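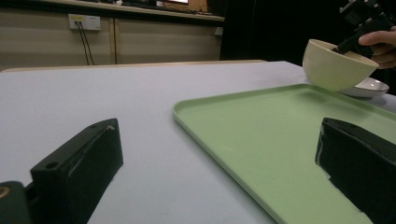
Magdalini Karras

Search notebook Search Clear Type to search

January, started 9:40

Bimanual table set, bowl and tray. Continuing from the entry on clock drift.

Today the task was the grasp labeling, and why it puts the "bowl in hand" event too late. We use two hand-held grippers, each with its own wrist camera, and the recordings are merged afterwards by the Kundetti scripts. In the picture one gripper has the bowl with its jaw reaching inside, above the far edge of the green tray, and the other one has its fingers open over the tray and the table. For this moment the labeler wrote "right: empty, left: empty". So one half of the label is wrong, and I wanted to know which part of the code says it.

First I suspected the segmentation. The bowl is cream-white, there is a white plate just behind and under it, and the table is white too. I opened the masks in Flutstead and expected to see one big blob. It was better than I feared. The bowl mask is clean along the rim and gets weak only at the lower side, where it goes into the plate. The tray mask is good, but it is divided in two by the near finger on the right side. Efraín's merge rule joins the two pieces again, so I leave it.

Then I looked at the width signal. The labeler decides "closed on object" when the finger width stays constant for 50 samples and is below a limit. This limit was tuned on cups, which we took from outside. When the bowl is taken by the rim, one side of the jaw is inside the bowl, and the width is the thickness of the wall plus what the finger pads give. It is very small, and the code has a second rule: if the width is near zero, the gripper is closed on nothing. A thin rim falls into this second rule. I think this is the whole error.

Checked on episode 712, same bowl. The same thing happens there. The label changes to "holding" only when the bowl is released and the width opens through the correct range, so the event is late and also has the wrong meaning.

What I changed, in the labeler only:

- the near-zero rule does not decide alone any more. It asks if an object mask touches the jaw and moves together with it for 11 frames.
- if the mask is missing, the label is "unknown" and not "empty". Joelle asked for this already in the autumn and she was right, I should have done it then.
- the limit for cups stays the same.

Run on the small set (1,000 frames, cut by Lise). The rim grasps are now labeled as holding. But I got a new problem: two open-finger moments became "holding", both with the tray. The fingers are over the tray, the masks touch in the image, and when the camera moves slowly the tray seems to move with the jaw. From one wrist camera I cannot separate "above" from "in contact". In the Du branch there is a depth estimate, but Nadhirah says it is not reliable on flat light surfaces and I believe her. Our table is exactly this.

Idea for the tray case: use the pose of the camera. If the mask stays fixed in the table coordinates while the gripper moves, it is not held. We have the poses from Faslow already, I only have to read them at the right time stamp. This brings me back to the clock drift, which I hoped to avoid.

14:15 - tried it with the drift correction from the last entry. One of the two false cases is gone. In the other one the gripper almost does not move, so there is no information in the pose. I let it be "unknown" for now.

Small things for whoever annotates next:

- it is quite dim over the table, and the shadow of the right finger on the tray is sometimes included in the finger mask. It does not break anything today, but the finger looks wider than it is.
- the screen on the ledge at the back was detected as "plate" in several frames. I put a crop above the table rim in the config. Please do not remove it without asking me.
- "left" and "right" in the label file mean the device number, and not the side in the image. I lost half an hour on this again. Efraín, can we rename them to A and B?

Open:

- run the new rule on the full set overnight, compare with the hand labels from Lise
- ask Nadhirah if the Du depth can give at least a yes/no for contact
- write a test with a rim grasp, at the moment all the tests are cups

Branch is pushed, not merged. Joelle wants to look at the "unknown" part before it goes in.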